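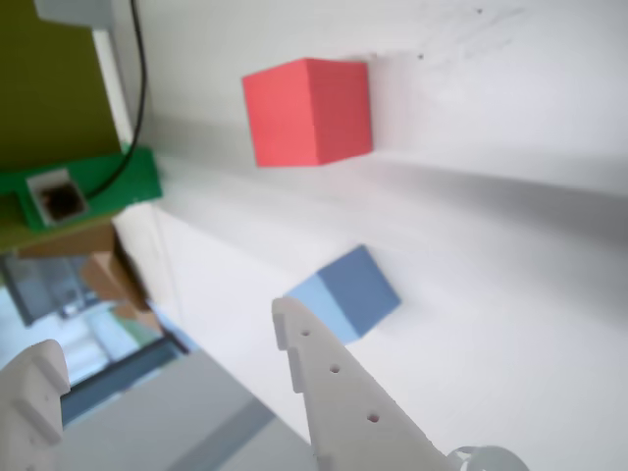

Red and blue blocks, white gripper

Re: [floor-talk] gripper cell at Narkville

> So is the thing taking over kitting or not? We've got 11 people
> on that line and they keep asking me.

Short answer, no, at least not the way Long pitched it! I sat with the Deltska cell most of the morning (coffee in hand, very tough job) and it's still on plain foam blocks.

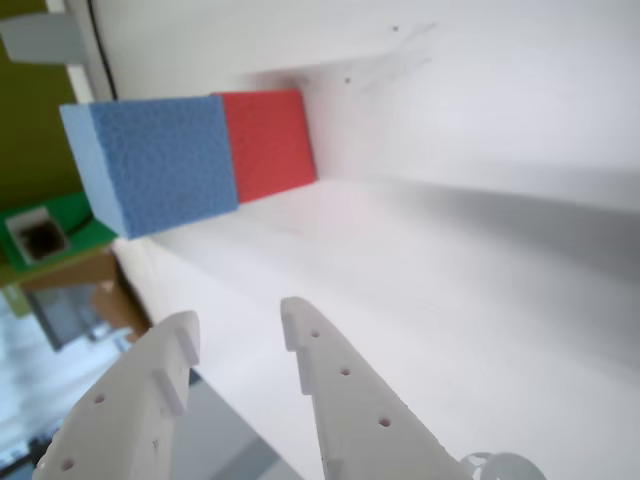

What changes for us is who does the watching. Two of my folks moved off the bench to mind the cell, and they like it fine except the pay grade hasn't moved with them, and I'd push on that before January if I were you. Cumodura wants up to 1000 picks a shift eventually. Ask them who covers breaks, I never got an answer.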